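4.2 Shelving layout and floor marking

The storage area was rearranged once during the study, after the first 20 working days, and the layout described in this section is the one used for all results reported in Section 5. Plastic crates were kept on blue metal shelving units. The crates came in two colors, blue and white, and both were allowed on any shelf. Early drafts of the protocol (Dubey and Barta, internal report) assigned one color to outgoing stock, but the staff at the Zalness site already used color for other purposes and the rule was dropped before data were collected.

Crates on a lower level could be stacked two high. Three-high stacks were excluded because the clearance left under the next shelf made it difficult to read a label or lift out the top crate without tilting it. Mixed stacks, with one color on top of the other, were permitted and turned out to be common. Figure 3 gives a view of the arrangement, with the top shelf of the nearer unit left clear and the crates on the level beneath it.

Floor positions were marked with yellow tape applied directly to the carpet. Each rectangle defines a zone, and a zone is treated in the analysis as either occupied or free – partial occupancy was recorded as occupied. Tape was preferred to painted marking for the obvious reason that the layout was expected to change. Its edges lifted under repeated rolling of casters, and worn lengths were replaced at the start of October.
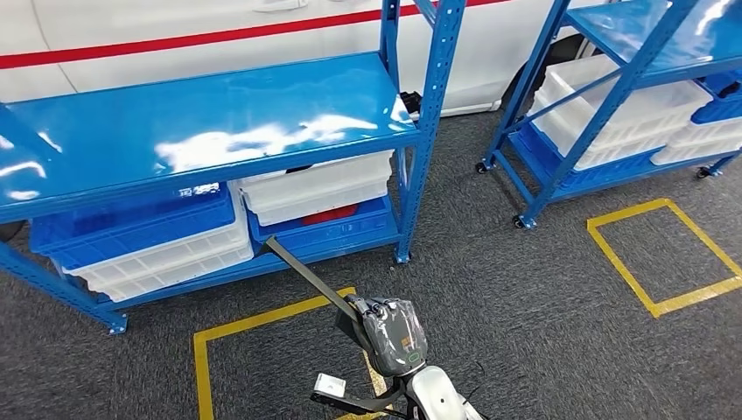
Figure 3. Crate storage on blue shelving units, with taped zones on the carpet.

The distinction between fixed and mobile units matters for the retrieval model. A unit resting on metal feet was assumed to stay in place for the whole of a shift, so its crates could be assigned a constant walking distance. A unit on casters could be moved by one person and was given a distance only at the time of each request. Murín's original formulation does not separate the two cases and would, in our setting, assign a mobile unit the distance measured at the start of the shift.

Contents were logged at the level of the crate. We did not attempt to record the position of items inside a crate, nor whether an item could be seen from the outside. The second point deserves a remark. Several of the crates have slotted or semi-transparent walls, and an experienced worker will sometimes identify the contents without pulling the crate forward. This shortens the search, and the effect is uneven across crate types. It was left uncorrected in the timing data and is discussed again in Section 6.

In total, 169 retrieval requests were issued under the final layout. Of these, 100 concerned crates on a lower shelf level and the remainder concerned crates on an upper level or in a taped zone. For the lower-level requests, the crate was found in its logged position in 94 cases. The other six were all located within the same unit, in each case with the upper and lower crates of a stack exchanged. Poon suggested that such exchanges occur when the lower crate is needed first and the pair is put back in the order of handling – a plausible account, although the log contains no direct evidence for it.

Requests were read aloud from a printed list prepared with the Plomon scheduling tool. The worker was not told in advance which unit the crate was on. Times were taken from the end of the reading to the moment the crate cleared the front edge of the shelf.

Correspondence: S. Jaiswal, Shakya Storage Studies Group | © 2024 the authors | Back to top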